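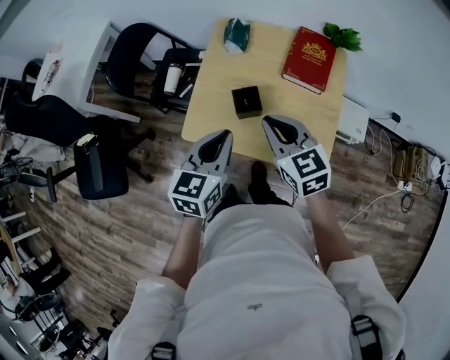 *The box, the red book and the sprig, Mon 23 February*

Mathias Marti did not believe in the box. A small black thing with a lid, and Broster wanted 500 for it.

"It came out of the Clermont house," Broster said. "Same shelf as the book."

"Says who?"

"Pascual."

Pascual had once sold him a clock from the Clermont house – and the Clermont house, as far as Mathias could find, had burned down before the clock was made.

He looked at the gold lettering on the red cover, then at the green leaves lying past its corner. Somebody had gone to trouble over those leaves.

"I'll give you 70," he said. "With the lid shut."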